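Saulius Ramanauskas
@saulius_r
2023-03-12

1/ I have now read the Paju good practice guide for hand-held gripper work twice, all 85 pages of it. I'm not convinced most of it was written by anyone who has spent a day doing the job. A few thoughts, in no special order.

2/ Rule one is "the operator shall maintain a natural grip at all times". Natural for whom? Rasmus Lepik has hands like shovels and I don't. We hold the same tool in two quite different ways and both of us would pass or fail depending on who was marking.

3/ The section on cables is one paragraph. One. It says cables should be "managed". I'd have swapped the entire chapter on file naming for a single page on where the cable goes when you have a gripper in each hand and need to cross over.

4/ Then there's the 60 minute limit before a break. Fine, I like breaks. But where does 60 come from? No source, no footnote. I wrote to Paju and got a reply thanking me for my interest.

5/ Boxes with lids get their own section, and it's the part I argue with most. "Objects shall be approached with both grippers simultaneously." Try that with a plastic compartment box. Very often you want one gripper on the box and the other one open, waiting, until you know how the thing is sitting.
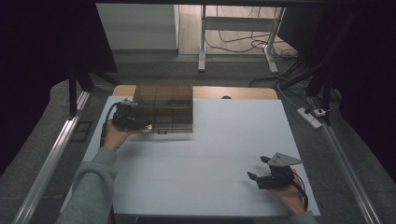

6/ Which brings me to work surfaces. The guide wants them "plain, light and free of pattern". Does a seam count as a pattern? Birutė Tamošiūnaitė says yes, Seraina Nägeli says don't be daft. I'm with Seraina, but the text backs Birutė, and an auditor will go by the text.

7/ The floor gets no mention anywhere. Power strips, spare cable, mats, all of it is apparently outside the scope. The guide stops at the table edge. Feet don't.

8/ Credit where due: the bit on checking the jaws before each session is good. Open, close, look at the fingers, write it down. Takes no time. I'd keep that page and hand it out on its own.

9/ The checklist at the back is another matter. 122 items. I have watched people fill in a list that long and I know what happens from the second page on. Tick tick tick tick. You end up with a lovely form and no idea whether anyone looked at the machine.

10/ Deividas Kivi cut it down to 5 lines for his own group at Clustby:
jaws move freely
cables clear of both arms
surface clear except for the task
floor clear where you stand
stop word agreed
I've seen the paper version stuck to a post there. People do read it.

11/ Someone will say the long list protects you if there's an accident. Maybe. It mostly protects whoever wrote the list. If item 97 says "operator confirms general readiness" and I've signed it, guess whose fault it is.

12/ I've also been asked whether we should wait for the Stistberg standard instead. I've seen the draft. It borrows the "natural grip" wording straight from Paju, comma and all. So I wouldn't hold your breath.

13/ What I'd like from either of them: say which rules come from testing and which are somebody's opinion. Put a mark next to each one. I'll happily follow an opinion if it's labelled as one.

14/ Comments on the Paju guide are open until the end of March. There's a form, and the form has a character limit, so my bit on cables is going in as three separate comments. If you do this work for a living please send something in, even if it's only to tell them I'm wrong about the seams.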